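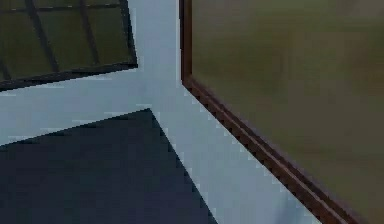 My half of the project was the bit of software that decides where the wrist camera should look next when it has lost track of where it is. Gediminas Toom did the arm controller and I did the viewpoint planner, which we called Saltum, and everything ran in simulation because the real arm was booked solid until April. The planner gets one rendered view from the wrist and has to answer a pretty simple question: is there enough in here to work out my pose, or should I move? Views with lots of pale blank surface and a few long slanted edges were the ones I ended up staring at the most. The dark navy shape and the reddish-brown strip of moulding run nearly parallel on their way down to the right, and parallel edges are awful for pinning down position, as I learned the slow way. The green grid in the corner is much better value, with its dark lines crossing near the top.

Some background on how we got there. The course gave us a starter package called Tikholm, which handles the renderer, the joint states and the logging. It's nice to work with once it's installed (getting it installed ate most of our first two weeks, and I'd like that noted by whoever marks this). Tikholm gives you the true camera pose for free, so you can always check how wrong your estimate is. You just aren't allowed to let the planner peek at it.

My first version was dead simple. It ran an edge detector, counted the edge pixels and scored the view on the total. More edges, better view, off we go! It was also terrible. A single long straight edge would get a huge score, and the estimator would then slide the camera happily along that edge with no idea how far it had gone. Our supervisor, Ivars Žukauskas, looked at my plots and asked what I thought would happen in a hallway. I went home and rewrote it.

The second version looks at directions as well. It fits line segments, sorts them into 15 bins by angle, and gives a good score only when at least 2 well separated bins have decent support. Corners and crossings get a bonus. I also had to deal with the stair-stepped edges, because we render at low resolution to keep things quick and every diagonal comes out jagged. The detector was chopping one slanted line into a pile of tiny horizontal and vertical bits, so the planner thought it had a gorgeous mix of directions when it really had one. A small blur before the edge step fixed most of that. I tried turning on anti-aliasing in the renderer too, but it slowed the runs down so much that Gediminas threatened to take his controller and leave.

For testing we used the room set called Mägi. I started the camera from 346 random poses and let both versions run until the pose estimate settled or the planner hit its move limit. The old version ran out of moves on 52 of those starts. The new one still ran out on 15, which I was pretty happy with, although I'd tuned the bonus for corners on some of the same rooms, so please don't read too much into it. We meant to repeat the whole thing on the Graritz rooms, which neither of us had touched, and we ran out of term.

The starts that still fail are mostly ones where the camera is so close to a big plain panel that there's almost nothing else in view. The planner knows the view is bad, but every small move it considers looks just as bad, so it dithers back and forth. Gediminas suggested a "just back up" move that pulls the wrist straight away from whatever it's facing. I coded it in an afternoon and it helped in the handful of cases I tried by hand. It isn't in the numbers above. It also drove the elbow into a joint limit once, so it needs a proper check with the controller before anyone uses it.

If I did this again I'd write the replay tool first. For most of the term I was rerunning whole trials to see one bad decision, and when I finally wrote a little script that steps through the log and shows each view beside its score, I found two bugs before dinner. One of them was a degrees and radians mix-up. I'm not going to say how long it had been in there.

The code is in our course repository under planner, and the settings for the Mägi runs are in the config folder next to it. Gediminas has written up the controller side separately, including the joint limit business.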